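Robotics Practicum, Unit 5: Plate-to-Plate Transfer in Simulation
Handout revised Tuesday, September 10, 2024

Reading before lab: Skalville course notes, chapter 3. Bring the notes on contact models from last week.

1. Task

The robot moves one tomato from the larger plate to the smaller plate. Both plates are on the marble counter in the kitchen world. The run ends when the tomato is at rest on the smaller plate and the hand is clear of it, or at step 500, whichever comes first. A tomato that leaves the counter ends the run as a failure.

Either arm may be used. Most groups use the right arm only and keep the left hand parked open over the counter. A parked hand still has to be commanded at every step. If you leave its targets unset, the controller holds the last value it received, and after a reset that value may come from the previous run.

2. Approach and grasp

Split the motion into approach, close, lift, carry and release. Write each phase as a separate function with its own exit test. Do not use elapsed steps as the only exit test for the close phase. 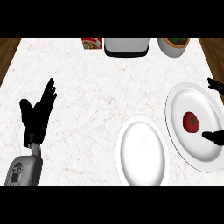
Set the finger opening before the hand comes down to plate height. A low finger that is still opening can catch the rim, and the plate will slide. The Cokent solver treats plates as free bodies with low friction, so even light contact shows up in the log. Plate shift is recorded in millimeters and counts against the run above 5.

Close on position first, then switch to force control at first contact. The gain file from Unit 4 is too stiff for this object. Start with the Berkance defaults and lower the closing speed until the tomato no longer rolls. Record the value you settle on.

3. Logging and grading

Submit 88 runs per group, with seeds in the order given in the seed file. Do not drop failed runs. Each failure gets a one-word cause: reach, slip, push, drop or timeout. If two apply, use the earlier one.

Plots follow the Kováčik format: phase on the horizontal axis, grip force on the vertical, one line per run, failures in gray. Label the units. Reports over 3 pages are returned unread.

Code is checked out from the course branch. The branch from April has the old joint order and will not load the current arm model.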